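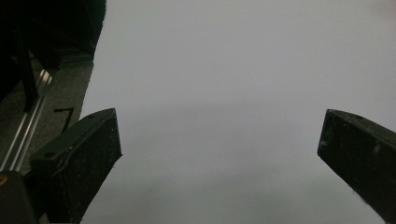

November, 4:10 pm. Peminbridge bench, surface prep for the Dakmont job.

Wiped the pale top down again before anything goes on it. The first wipe got most of the dust and the second got the dust off the first cloth. Switched to the Meng cloths for the third go. They shed less, or shed in a color I can't see, and I'm willing to accept either.

Old tape glue along the back edge came up with warm water and a plastic scraper, plus 6 minutes of muttering. Do not use the metal scraper. Whoever used the metal scraper in the spring knows what they did.

Batch 909 stays in its box until morning. I'd like one night with nothing on that surface - no mugs, no "just for a second" screwdrivers. Taped a note to the door saying so. The last note lasted two days and came back with a phone number on it.

Retetwood order 3284 is still short two rolls of masking paper. Sent them another message, politer than the last one, which left plenty of room.

Tomorrow: one dry wipe, mask the edges, lay out 909. Buy more cloths.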